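Grivov Channel Headboard Bed, Queen: Long-Term Review

Posted 11 August 2024
Category: Bedroom furniture
Price paid: $400, delivered, without mattress

The Grivov is a platform bed with a padded headboard in gray fabric and a light wood trim. It sits in the middle of the price range for beds of this type. I bought it to replace a metal frame from Allbridge that had developed a squeak at the corner brackets. The unit was bought at full price and the seller had no part in this review. It has been in nightly use since March.

Delivery and packing

The bed ships in two cartons. The first holds the headboard and its trim, already joined. The second holds the side rails, the foot rail, the center beam, the slats, the legs and the hardware. The headboard carton is the awkward one. It fits through a standard interior door only when turned on its long edge, and it would not go around the landing on my stairs until I took it out of the box.

Foam protection was good at the corners and thin along the face of the headboard. The fabric arrived clean. One side rail had a shallow dent on its inside surface, where it is hidden by the slats, and I did not ask for a replacement.

Assembly

The instruction sheet is printed on both sides of one page and uses drawings only. The drawings are clear except at step 8, where the center beam bracket is shown from below and the arrow points to the wrong pair of holes. If you follow the arrow, the beam sits low and the slats do not touch it. The correct holes are the upper pair.

The frame bolts are M8 with barrel nuts. The supplied hex key is short and soft, and I switched to a ratchet after the first rail. Leave all the rail bolts loose until the foot rail is on. The rails have enough side play that a fully tightened headboard joint will pull the far end out of square.

There is no wood-on-wood contact at the rail joints. Each has a felt pad glued to the end grain. One pad was missing from my hardware bag, and I cut a replacement from a sheet of furniture felt.

Slats and support

The slats are solid softwood, joined by two fabric straps. They are flat, with no bow, so the platform adds almost nothing to the feel of the mattress. With a medium foam mattress from Jundmont, the result is firm. The slat spacing is tight enough that the mattress foam has not pushed down between them. I checked this by lifting the mattress at the end of the first month and again last week.

The center beam stands on two adjustable feet. Set these last, with the mattress in place. Turn each foot down by hand until it touches the floor, then add a quarter turn. More than that lifts the middle of the platform and can be felt through a thinner mattress.

Headboard

The padding is divided by vertical stitching into channels. It is fairly firm, with a thin top layer that gives slightly before the backing board is felt. For reading upright it works with one pillow. The channels hold their shape and have not flattened in the area where I lean.

Dust collects in the stitch lines. A vacuum with a brush head removes it in one pass if this is done every few weeks. The fabric is not removable, so spills have to be treated in place. A drop of coffee came out with water and a white cloth, leaving no ring.

The trim has a matte clear finish. It marks if a metal lamp clamp is attached directly to it. Use a rubber pad under the clamp or stand the lamp elsewhere.

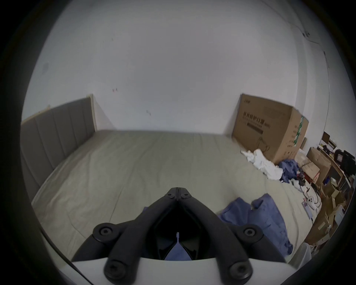
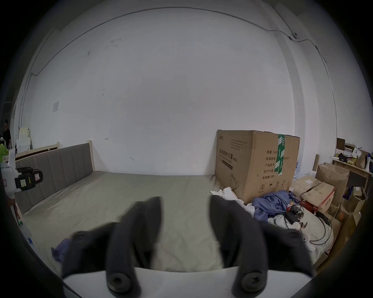
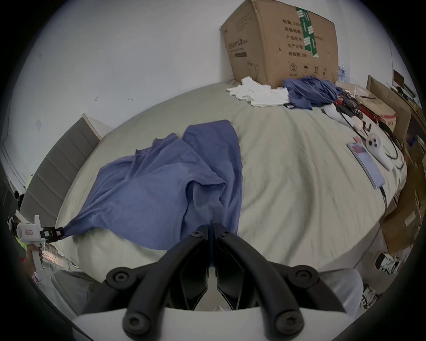
Does the bed need a box spring?
The slats carry the mattress directly, and a box spring would raise the sleeping surface high enough to hide much of the headboard padding.

Noise

The frame was silent for the first two months. After that a dull click appeared at the left headboard joint when weight moved to that side. The cause was a bolt that had backed off slightly. I removed it, added a split washer under the head and tightened it again. The click has not returned. The other joints were checked at the same time and were still tight.

My floor is level to within the thickness of a coin. On a floor with more slope I would expect the legs to need shims. Only the center feet adjust. The corner legs are fixed.

Sheet fit and clearance

The mattress drops slightly inside the rails, which stops it from sliding but leaves little room for fingers when tucking a fitted sheet. Deep-pocket sheets are easier than standard ones. The set I use most, from Feng, has elastic all the way around and stays on the corners. Its lighter weave wrinkles after one night. A heavier sateen set from the same maker lies flatter but is harder to push down at the headboard end, where the gap is narrowest.

Clearance under the rails is enough for shallow storage boxes. A robot vacuum passes under the foot rail but stops at the center feet and has to go around them. Standard under-bed drawers on casters did not fit.

Compared with the Allbridge frame

The Allbridge was lighter, cheaper and faster to take apart. Its corner brackets were the weak point, and no amount of tightening cured them. The Grivov is heavier and its joints are better designed, with a larger contact area and bolts that can be reached without lying on the floor. It will be slower to move. I would mark each rail with tape before taking it apart, as left and right differ only by the position of one hole.

Faults

Wrong arrow at step 8 of the instructions.
One felt pad missing from the hardware bag.
Hex key not adequate for final tightening.
No lock washers supplied for the headboard bolts.
Corner legs not adjustable.

Verdict

The structure is sound and the headboard is comfortable at this price. The faults are in the hardware and the printed sheet, and all but the fixed legs can be corrected with parts from any hardware store. Suitable for a level floor and a medium or soft mattress. Buyers with a firm mattress should try it on flat slats before ordering.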